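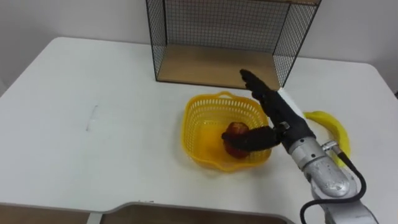 Photo: Stusar workshop / arm bench

Arm bench safety checklist, with my comments

I've redone the bench check after the fault in January, when the hand clamped down on an apple during a basket pick and wouldn't let go until I'd cut the power. No one was hurt (the apple was a write-off), but my fingers had been in that basket a minute earlier, so I went through the whole list again and wrote down what I found. Same order as the old sheet, more or less.

1. Emergency stop within reach of the operator's chair
OK now. It wasn't before! The button had crept along the bench until I had to stand up and lean to get at it. I've screwed it down on the left, well away from the arm side. Please leave it there, even if it's in the way of your tea.

2. Stop button tested before first run
OK. Press it while the arm is moving slowly, watch it halt, reset. The arm stops straight away but the hand holds whatever grip it had, and that caught me out. If something is pinched you need the hand's own power switch as well.

3. Arm cable, full length
COMMENT. The black cable runs in a loop along the outside of the arm, and I like a bit of slack there, but when the arm reaches right across the table the loop gets pulled about more than I'd want. I found a scuffed patch, outer jacket only. Look at it every morning, and if you see any colour under the black, stop and tag it.

4. Small connector near the wrist
FAILED, then fixed. I'm fairly sure this was our culprit. It was two turns loose, and with a wobble I could make the grip reading drop out on the screen. No reading, so the hand thinks it's touching nothing and keeps squeezing. Finger tight isn't enough, use the little spanner in the Drollura tin (and put it back, please, I've bought 4 of them).

5. Mounting ring between arm and hand
OK. All the screws have paint marks across them now, so you can see in a second if one has shifted.

6. Fingers and thumb
OK, with a grumble. Open and close by command, empty, twice. The thumb was a touch slow on the second go. I've sent a note to Lozano and I'm waiting to hear back.

7. Grip limit
CHANGED. It had been left on the setting for the Zeditz blocks, far too strong for fruit. Fruit setting only for the basket job, and read it off the screen out loud before you start. I felt daft doing it the first time and then got used to it.

8. Clearance to the wire shelf
COMMENT. The fingertips come quite close to the corner of the wooden base when the thumb goes down into the basket. I haven't had a knock yet, but I'd like the shelf further back. Not done, I want to re-check the reach first.

9. Basket and fruit
OK. Check the basket for cracks, especially the handle. Apple in the basket, banana beside it on the table, nothing else within reach of the arm. Bin anything bruised, because soft fruit makes the grip reading wander and then you're chasing a fault that isn't there.

10. Hands out
No reaching in to straighten the apple while the arm is live. I've done it, you've done it, let's both stop. Pause, power off the hand, move the apple, power on.

Still open: items 3, 6 and 8. Spare cable is on order and I'll swap it on Saturday morning if it turns up. Until then it's slow speed only.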